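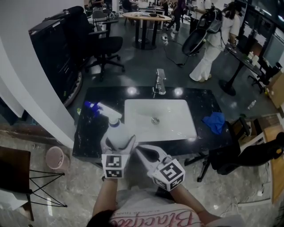

Keeping the Water Moving: An Interview with Vilho Saarinen

Published 12/06/2025 by the Kelden Office of Residential Services

When students leave the Kelden residence halls for the winter break, the buildings become very quiet, and the water in them stops moving. For Vilho Saarinen, Manager of Building Water, this is the busiest part of the year.

Mr. Saarinen joined Kelden as a plumber and moved into his present position when the Office of Residential Services brought all work on hot and cold water under one program. He is responsible for 1596 outlets, a figure that takes in every faucet, shower, and drinking fountain in the residence halls. He spoke with us in his office on the ground floor of Starnia Hall, next to the main mechanical room.

"People think of a water system as pipes," he said. "I think of it as time. How long has this water been sitting, and where? Almost every problem I deal with comes back to that question."

The Trouble with Standing Water

Water arriving from a public supply normally carries a small amount of disinfectant. In a building that is fully occupied, fresh water is drawn in throughout the day and the disinfectant comes with it. In a building that stands empty, the disinfectant fades. Cold lines slowly warm to room temperature, hot lines cool, and the conditions begin to favor the growth of bacteria, among them Legionella, which can cause a serious form of pneumonia when fine droplets of affected water are breathed in.

Mr. Saarinen is careful in how he speaks about the subject. He does not wish residents to be alarmed, and he notes that the ordinary use of a faucet or shower is what keeps a system in good order.

"A student who showers every morning is doing part of my job for me," he said. "The room I worry about is the one where the student moved out in the middle of the term and the door has been locked ever since. On paper that room is no trouble at all. There are no work orders and no complaints. I would like to see it on a list on the first day it is empty."

Such a list now exists. Under an arrangement made last January, the housing assignments desk sends the water program a record of vacant rooms, and each of those rooms is added to the weekly flushing round until someone moves in. Before that, staff depended on word of mouth from the hall offices.

Starnia Hall

Much of the conversation concerned Starnia, the largest of the halls, with 822 rooms. The building is 70 years old and has been extended twice. Each extension was connected to the piping already in place, and the drawings from the first extension do not fully agree with what is in the walls.

"We have a wing where the hot water goes up, across, down and then up again before it gets to anyone," Mr. Saarinen said. "I am sure there was a good reason for it. I have never found the person who could tell me what it was."

The long route means that the hot water return from the north wing comes back cooler than it should. The program's first large project in Starnia was the rebalancing of that loop. Valves that had been painted over were freed or replaced, and the flow to each riser was set again by hand. The work was carried out by Ait Ali, the mechanical contractor that also looks after the boilers, and it occupied most of one summer.

A second project dealt with what are known as dead legs: lengths of pipe that once served a fixture and were capped when the fixture was taken out. Water remains in these sections and has nowhere to go. Several were found behind the former laundry on the lower level, and others above the ceiling of what had been a dental clinic.

"The dental clinic closed before I came here," he said. "The pipes did not know that. They were still full, still connected, and still part of the building's water. Cutting them out took two mornings. Finding them took the better part of a year."

He was asked whether a complete replacement of the piping had been considered. It has been studied, he said, and the report is on the shelf behind his desk. The cost would be high and the hall would have to close one wing at a time. For the present, the Office has chosen to carry out repairs in stages, beginning with the risers that serve the upper floors.

Records

Every flush, temperature reading, and repair is entered in Drilarar, the maintenance record system used across Kelden. Staff carry it on a tablet and close each task at the outlet where the work was done. Mr. Saarinen supported the change from paper, with some reservations.

"The paper log had one advantage, and that was the margin," he said. "A man who had worked here for years would write something in the margin: 'slow to run hot,' or 'handle loose again.' When we moved to Drilarar there was no margin. We lost that for a while, until we asked for a comment field and then had to persuade people to use it."

He still keeps the old binders. When a reading appears out of line, he will sometimes look back to see what was written about the same riser in earlier years. On two occasions the answer was there in pencil.

The written water management plan, which governs the whole program, runs to 50 pages and is reviewed each year. Mr. Saarinen would prefer that it were shorter. He has asked that the section on emergency steps be printed separately and posted in each mechanical room – a change that was approved at the last review.

The Winter Break

The schedule for the break is settled in the fall. Staff visit each floor in turn, open the cold side and then the hot, and let the water run until the temperature holds steady. Showers are run with the head lowered toward the drain to limit spray. Readings are taken at the outlets farthest from the plant, where a fault is likely to show first.

The work is repetitive, and Mr. Saarinen does not pretend otherwise. Teams are rotated between buildings, and he takes a share of the rounds himself, usually on the top floors of Starnia, where the elevator is not always in service during the break.

"You get to know a building when it is empty," he said. "You hear the pumps change over. You hear a toilet that has been leaking quietly for months because there was always a radio on in the next room. I write down more repairs in those weeks than in the rest of the term."

Aerators, the small screens at the tip of a faucet, are removed and cleaned during the same period. Scale is heavy in this district, and a blocked screen reduces the flow enough to spoil a flush. Screens that can no longer be cleaned are replaced from stock.

Asked what he would change if funds allowed, Mr. Saarinen named automatic temperature sensors on the return lines. At present these are read in person. Sensors would give him an hourly record and would free staff for repair work. A request has been included in the Office's next budget.

"I would still walk the building," he added. "A sensor will tell me that a line is cool. It will not tell me that somebody has propped a mattress against the access panel."

Advice to Residents

The Office asks residents returning from the break to follow a few steps on the day they arrive. Run the cold water at the sink for several minutes before drinking it. Then run the hot water until it is fully hot, taking care against scalding. Run the shower in the same way and leave the bathroom while it is running. Residents who use a filter pitcher should fit a new cartridge if the old one was left standing in water.

Mr. Saarinen also asks that residents report water that is discolored, slow to become hot, or never properly cold. The last of these is the one least often reported.

"Students will call us when the shower is cold," he said. "They do not call when the cold water is warm. They let it run, they fill the glass, and they go to class. I would very much like that call."

Reports may be made at any hall office or through the resident page of Drilarar. The schedule for the winter flushing rounds is posted at the entrance to each hall.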